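From: Siriporn Chaimongkol
To: sundia-users
Date: 29 December 2019
Subject: Re: [sundia-users] Battery drops from 67 to zero after last update

Dear Ruairí and all,

Thank you for the long message. I answer below your paragraphs, and at the end I have a question of my own for people who have the dual-SIM version. Please excuse my English where it is not correct.

Ruairí Lynch wrote:
> I've had the Sundia since July and until the last update I had no
> complaints at all. Now it goes down normally to 67 per cent, sits there
> for hours, and then switches itself off. If I plug it in it wakes up
> and says 3 per cent. Has anyone else seen this, and is it the battery
> or the software? The shop wants to keep it for two weeks, and I'd
> rather not be without a phone over the New Year.

Yes, I have seen the same, but with me the number where it stays is different from day to day. I think it is the software, or more exactly the part that guesses how full the battery is. My reason is this. When the display stood still, I left the phone playing the radio over the speaker with the screen off, and it played for the usual time before it went off. So the charge was there and was used in the normal way, only the number did not follow.

If your battery were really worn, I would expect the phone to go off much earlier than before. Did you notice whether the total time became shorter? You do not say it in your message, and I think it is the most important question.

> I tried the calibration trick from the Mevmont forum (charge to full,
> drain completely, charge again switched off) and it made no difference.

I tried that also, with a small difference. It was good for two days and then it came back. On the Mevmont forum there is a later post in the same thread, on the second page, where somebody writes that you must also clear the saved battery statistics, otherwise the phone loads the old values at the next start. The way to do it on the Sundia is:

Switch the phone off. Hold volume down and power together until the service menu comes. Go to "Power", then "Reset gauge". Confirm with the power key. Let the phone start and do not touch it for ten minutes.

Your photos and messages are not touched by this, at least mine were not. But please make a copy first. After the reset the display was wrong in the other direction for one evening (it showed 20 when it was surely more), and since then it has been correct for nine days. I cannot promise that it stays so.

> The battery page says design capacity 3000 but "learned capacity" 2081.
> Is that normal for a phone this young?

I do not believe this second number. Mine said something similarly low before the reset and a much higher one after it, and a battery does not become younger in one night. Please look at the page again after you have done the reset and two or three full charges, and write to the list what it says. If it is still near 2081, then I would change my opinion and say that the battery is bad, and you should use the guarantee while you have it.

> Last thing, is anyone using a third-party charger? Mine is the Gesten
> travel one and I wonder if that's to blame.

I have the same Gesten, and also the original charger at my work, and I could not find a difference between them. The Gesten becomes more warm, but it did this from the beginning. What makes a difference with me is the cable. With the long cable the phone charges slowly and sometimes the charging sign goes away for a moment and comes back. If this happens during a full charge, I can imagine that the gauge learns a wrong value from it. So for the reset please use a short cable, and a good one. 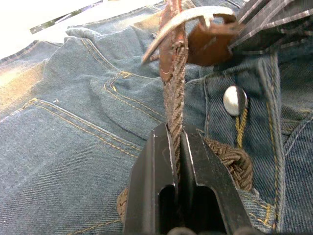
About the repair shop: I would wait. When I telephoned Sandhu, where I bought mine, the man was friendly but he told me that the first thing they do is to put the same software on it again, and this you can do at home in half an hour. Only if this does not help do they open it. He also told me that a new battery with the work costs around 600 in our money, if the guarantee does not cover it. I do not know the price in Ireland, so please ask before you leave the phone there.

One warning. Some people in the other thread recommend going back to the older software version. It is possible, but it deletes everything on the phone, and the older version has the problem with the alarm clock that we discussed here in summer. I slept too long two times because of that alarm, so for me it is the worse fault.

Now my own question. Since the update my second SIM does not ring when the first one is using mobile data. The caller hears a normal ringing tone, and on my side there is nothing, also no missed call in the list. When I switch mobile data off, it rings. Has anybody with the dual-SIM version the same, and did you find a setting for it? I have already looked under "Calls" and under "SIM cards", and I have exchanged the two cards with each other. The fault stays with the second slot and does not travel with the card.

If it is useful I can send the exact build number, but I must write it down from the other phone first.

With kind regards and a good New Year to everybody on the list,
Siriporn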